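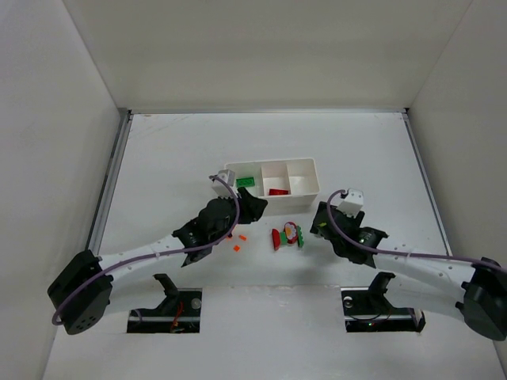
By Mbali Mnguni, Staff Writer
Filed under: Town, Families

The Briser Toy Library will move into the former shoe store on Inthanon Street in February, giving it a ground-floor space for the first time since it opened.

The library lends toys, puzzles and games to families the same way a public library lends books. It has been on the second floor of the Sosus Building, where parents with strollers have had to leave them in the lobby and carry children and toy bags up the stairs.

"People would get to the bottom of the steps, look up and go home," said Necati Duman, who has run the library for six years. "We lost families that way. I'm sure of it."

The new space has a street entrance, a restroom with a changing table and a back room for cleaning and sorting returns. The shoe store closed last spring, and the building's owner, Taner Yurt, agreed to a two-year lease at the rent the library pays now. Yurt said he had talked with a phone repair chain but wanted a tenant that would stay open on weekends and bring people past the other stores on the block.

The library owns more than 1000 items. Building sets are borrowed most often, followed by wooden trains and ride-on toys. Large items such as play kitchens have been kept in a storage unit across town and had to be requested ahead of time. After the move, they will be on the floor with everything else.

Loan rules will change as well. Families can now keep a toy for two weeks. That will go up to three, with one renewal, and the limit per household will rise from six items to eight. The yearly fee stays the same. Late fees will end, but a household with an overdue item will not be able to borrow again until it is returned.

Missing pieces are still the biggest headache, Duman said. Each set is counted when it goes out and when it comes back, and a set that returns short is held on a shelf to give the family time to look under the couch. Most pieces do show up — often in a coat pocket, or in the bag from the next toy borrowed.

Parent Nevzat Tekin said the longer loan will help. His daughters, who are four and seven, tend to ignore a new set for the first few days.

"Then they won't put it down, and it's time to take it back," Tekin said. "Three weeks is about right for us."
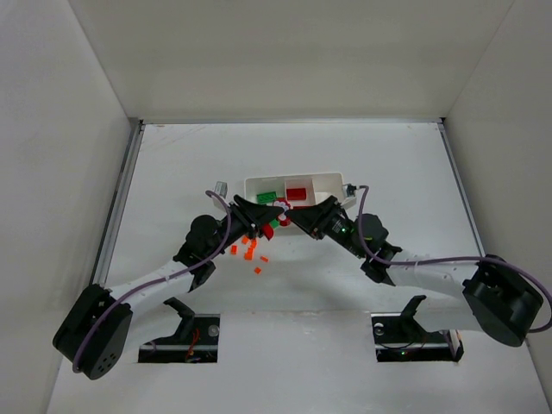

A green block and red blocks with a shallow divided tray.

Not everyone on the block is pleased. Ataberk Eren, who owns the bakery next door, said he likes the library but worries about parking on Saturday mornings, when his own customers already circle for a spot. The town has agreed to mark two spaces in front of the building for short stops. Eren said he would wait and see.

The current location will close for the last week before the move, and no items will be due during that time. Toys can be left in the bin in the Sosus Building lobby until the new doors open. Hours at Inthanon Street will be 10 a.m. to 6 p.m., with an earlier 2 p.m. close on Sundays.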